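4 Descaling the Flumby water heater

Descale the boiler when the scale lamp shows amber, or after 383 litres have been drawn, whichever comes first. The procedure takes 70 minutes, most of it soaking time.

Caution: Switch the unit off at the wall and leave it to cool before you open the drain plug. Water in the lower tank stays hot long after the lamp goes out.

4.1 Preparing the solution

1. Close the inlet valve (lever at right angles to the pipe).
2. Place a bucket under the drain and remove the plug by hand. Do not use pliers.
3. When the flow stops, refit the plug and check that the seal is seated.
4. Dissolve 2 sachets of Akel descaler in five litres of cold water. Do not use vinegar - it attacks the seal.
5. Pour the solution into the filling port up to the lower mark.

Note: Scale also collects on cups and jugs in regular use. Leftover solution may be used on glazed ware, followed by a thorough rinse. Do not use it on aluminium or on unglazed clay.
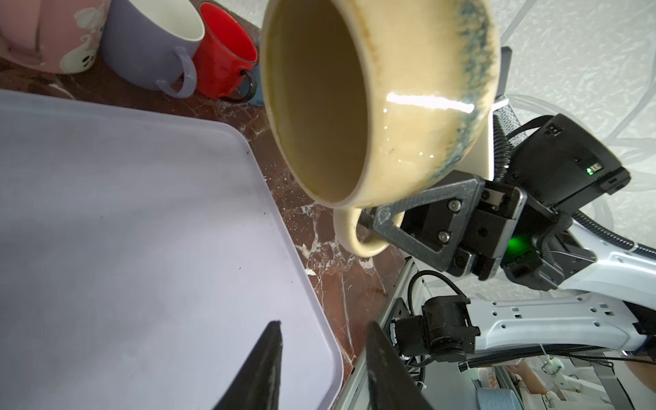

Zinhle Van Wyk asks whether the solution can be kept for a second unit, as her site in Prusport has several on one landing. It cannot. Once mixed it loses strength within the day, and a weak solution leaves a soft layer that blocks the outlet filter. Mix a fresh batch for each heater.

4.2 Soaking and rinsing

6. Hold down the Service button until the lamp flashes. The pump will run at intervals. Do not draw water during this time.
7. When the lamp stays green, drain the tank as in steps 2 and 3.
8. Open the inlet valve, fill the tank and drain it again. Repeat until the water runs clear and has no smell.
9. Clean the outlet filter under the tap and refit it with the arrow pointing down.
10. Refill, switch on and reset the counter (see 5.3).

If the lamp returns to amber straight after the reset, the sensor needs replacing. Order part Mabaso 70.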